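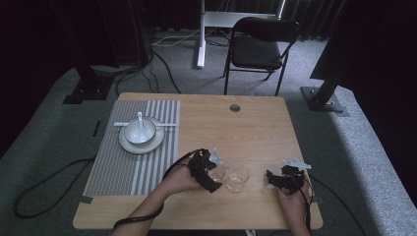

Tatden looks after hand-held grippers. Set-up, upkeep, repairs, for labs and small firms who haven't got anyone in-house. Started in August by Leonie Tanner and Zsolt Boros, one bench, now a proper unit in Troltham. Every pair gets a table check before it goes back – one gripper in each hand, jaws brought in on a clear drinking glass, placemat taped down at its corners so it stays put. Glass shows up a bad jaw fast. Cables too, we look at the whole run, right down the forearm and onto the floor. Most faults are in teh cable.

What we do in a service: strip, clean, new finger pads, re-seat the bracket on top, check the jaws close evenly. Turnaround 24 hours if parts are in. 338 repairs so far. Pads get swapped at 4000 closes, sooner if they look shiny.

Parveen Swati does the bench work, Chaiwat does cables and anything with a connector. Ring first if its urgent, we don't always see emails.

Reading time: 2 min

Comments

Johanna Leitner: Do you take the older Marchetti ones? Ours sticks half open.

Tatden: Yes, post it with the cable please. Usually the spring.

J.L.: Will do – ta

Related
Looking after finger pads
Cable faults, where to start
The Iltutine job
Price list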